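December 24, 2020
Robotics club notebook, Skeltance bench

Last entry before the break, and I have the room to myself, so I'm going to write more than I usually do and hope whoever opens this in the new year has a cup of something nearby. The short version is that Holub (our pick-and-stack program, for any newcomers reading back) is behaving much better than it was at the start of the month, and I'm really proud of how the students stuck with it.

We ran 66 trials this week, all on the two-brick stack. I know that sounds like a lot of the same thing over and over, and it was, but the group got into a nice rhythm with it: one person resetting, one calling the start, one writing on the tally sheet, and then everybody shuffling around one seat when the timer went. 14 of the trials went down as failures. Most of those were the same failure, where the top brick is set down a hair too far over, the studs don't line up, and the arm pushes anyway. We lowered the press force a little on Tuesday and that helped more than I expected, though it also gave us a few stacks that only looked seated. You have to nudge them with a pencil to find out. Please keep doing the pencil test! 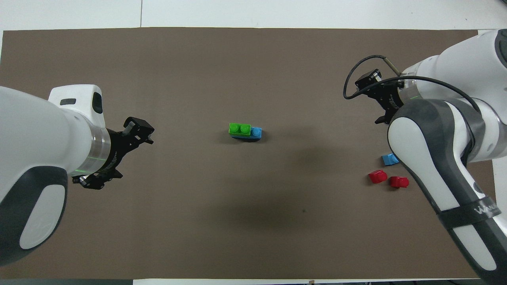 The scoring rule for an offset stack has been bugging me since the Ostance meet handed out its draft sheet. The sheet says the upper brick must be "fully supported," and the students read that two different ways, both perfectly reasonable, and argued about it so cheerfully that I let it go on well past when we should have been packing up. The green on blue we have on the brown paper is just the sort of case I mean: green sits to the left on top, one blue stud is still showing on the right, and you get a little step. Under the strict reading that's a pass. Under the other reading, where the top brick has to sit flush with one end of the lower brick, you'd want to look at it from the side before saying anything. I've written to Ostance to ask. Until they answer, score it as a pass and put a small "s" next to it on the sheet so we can go back and find them.

Next, spares. I'd like to try starting with the loose bricks spread out more, and well away from the right arm. When the reds end up over by the forearm, the planner gets timid and takes a long way around, and a run goes from quick to roughly 5 minutes, with everyone staring at it.

The Zornel calibration file needs redoing after the break. I moved the table a touch while sweeping (sorry) and I don't trust the old numbers. Do the left arm first, then the right, and save under a new name, please, no overwriting. We lost the good June file that way and I'm still a bit sad about it.

To do in January:
Recalibrate both arms
Fresh paper, and tape the corners this time
Type up the tally sheets
Try the 3 brick stack, slowly
Ask again about the Ostance rule if there's no reply

Bricks are counted and the key is in the usual drawer.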